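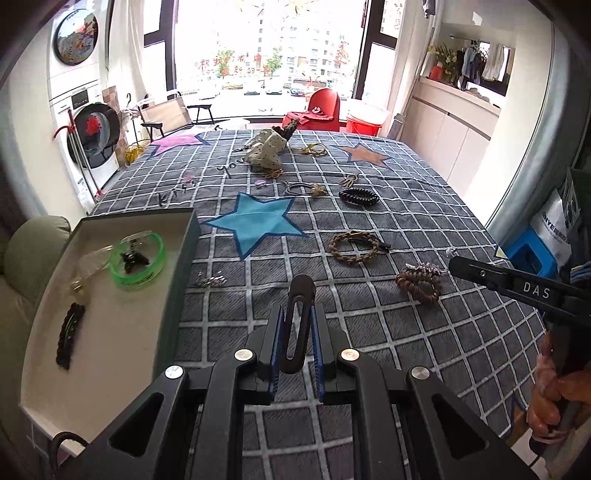
Figure 3. Sorting hair accessories with two hand-held grippers.

4.2 Rules for handling small items
We were rather slow, I must admit, to write down what counts as a proper grasp, and it was Josphat Masanja who kindly pressed us to do so before the 600 sessions at Sodden began. Our rule is that a thin item should be held between both fingers, as the dark brown hair clip is in Figure 3, and kept there until the other gripper has stopped moving. Sessions that break it are marked and kept apart.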